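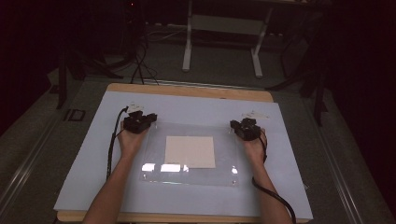
I finally have a proper spot for making my folded cards and I'm so happy with it that I keep finding excuses to sit down there, but I have a few things I'd love help with before I get too set in my ways! The basic idea is a big board over the wooden table, with a clear acrylic sheet in the middle where I line things up and glue. I love the pale board, by the way. Against it I can see the edges of a beige-pink square straight away, and on the bare wood that color would pretty much vanish. The trouble is the acrylic. The glare sits in bright white spots all along the lower half, right where I'm trying to line up a corner, and I end up tilting my head around like a pigeon.

So, my list:

How do I get rid of the glare without losing the clear view? I use a printed grid under the sheet for some cards, so I don't want it to go cloudy.

What takes off dried glue? I use Lunetti craft glue and it leaves little shiny bumps. My fingernail gets most of them, then there's a smear.

And does anybody have a trick for getting squares to sit still while you mark the center? I have 50 to get through for my niece's party in July and my first few were off by enough to notice. There are two round fasteners near the lower corners of the acrylic, so the sheet is nice to work on, but the squares themselves slide if I breathe on them.

I can move the table a little, though not to the other side of the room. There's gray carpet under it, if that matters for anything. Thank you, I've learned so much from this board already!

Melina Andreadis

Loukia Vrettos

Oh, I love a question about glare, I fought with mine for a whole winter!

Move the light before you buy anything. Glare on acrylic is just the lamp or ceiling light bouncing off at the same angle it came in, so if the shine is on the half nearest you, the light is somewhere in front of you and high up. Put a lamp off to the left (if you're right-handed) and low, then switch the ceiling light off and look again. With mine the spots slid right off the edge of the sheet and I laughed out loud. If you can't turn off the overhead, try turning the table a quarter turn. It sounds silly and takes a minute.

If you still have shine after that, get a piece of matte acrylic, sometimes sold as non-glare. It's lovely stuff. The one thing to know is that it only looks clear when whatever is underneath is touching it. Flat against a printed grid you'll read every line, but lift it even a little and the grid goes foggy. So put it right down on the board, with nothing thick in between.

For the glue, please don't use a metal scraper, and keep window cleaner with ammonia away from it as well, and acetone too. Acrylic gets tiny cracks from those and then you have a permanent haze. Warm water with a drop of dish soap, a soft cloth laid over the bumps, and leave it for 15 minutes. Most white craft glues go rubbery and roll off with an old gift card. The smear is thinned-out glue, so wash it again with a fresh cloth and don't rub it dry with a paper towel, those scratch more than you'd think.

Now the squares! Make yourself a corner stop. Take two strips of thick card, glue them to a scrap sheet in an L, and tape the scrap to the acrylic with removable tape. Push each square into the corner and it stops in the same place every time. Mark the center once, straight on the scrap, as two long lines that run past where the square ends, and then you only have to lay your ruler across the line ends. I did all my place cards on one of these and by the end I wasn't even measuring. Check that your L is a true right angle against a set square first, or you'll get 50 matching mistakes (I speak from experience, mine were green).

A tiny dab of low-tack glue stick in the middle of the scrap, left to dry until it's barely tacky, keeps light paper from wandering.

Theodorakopoulos

just sand the acrylic. 800 grit, wet, small circles, rinse. no more glare

Vestden uses cookies to remember your settings and to see which pages people visit. Accept all | Manage cookies

Loukia Vrettos

I'd hold off on that one, Melina, at least on the sheet you have now! Sanding does kill the shine, but 800 leaves it frosted, and you said you want to see a grid through it. Lovely for a gluing surface if you have a spare offcut. The Aduten shop near me has a bin of them by the door, so it's worth asking at yours.

Melina Andreadis

Thank you both! The lamp thing worked - I put it down low on the left, turned off the ceiling light, and I can see right through to the grid. I'm amazed. I had been shopping for fancy sheets all evening and I already owned the fix.

The soap and gift card got the glue bumps too, apart from one stubborn one that I'm soaking again. I made the L out of cereal box, doubled up, and my first five squares came out so even that I stacked them just to look at the edges! I do need to trim the bottom strip because it's longer than the square and my ruler bumps it.

Theodorakopoulos, I might try yours on an offcut for the messy gluing. Do you sand both sides or only the top?

Theodorakopoulos

only the top. keep it wet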